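Two-arm cell, right gripper keeps twisting the book when it grabs a corner

Falden cell, two arms on one slotted rail, shelving books onto a small two-level shelf. Since November the right arm lets the book rotate in the fingers whenever it clamps by a bottom corner. Left one is fine. Re-ran home twice, swapped finger pieces left to right, no change. Grip force at 43 on both. Thin paperbacks OK, its the big picture books that go. LEDs on both boards green, no faults in the log. What do I look at next?

Vlad 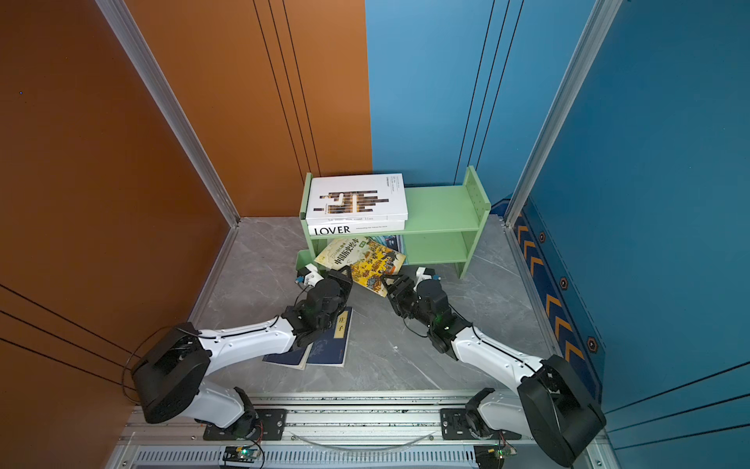
Kurka Robotics Club – Bench Cells & Repairs

Babatunde Okoro
You're holding a big flat thing by one corner, of course it pivots. Whole weight hangs off that one pinch. But if left is fine with same fingers then check the mounting plate on the right. Back off the bolts, wipe plate and rail, straightedge across both plates, then snug the bolts evenly, a bit each, going round. Ours was sitting 2 mm high on one side. Re-home after or you'll chase it all day. Also bring the left gripper in on the other edge before you lift, dont wait till its moving.

gonetti_46
force up to 60, done

Marek
Wouldn't go straight to more force, you'll crease covers. Look at the cable at the wrist first. If it's tight at full reach it pulls the gripper round a few degrees and looks just like slip. Jog to the shelf slow, power on, watch the cable. Ours got caught at cycle 642, before that not a single error. Re-tied with some slack, fine ever sinse. And get any spare books off the floor under the left arm before you jog it.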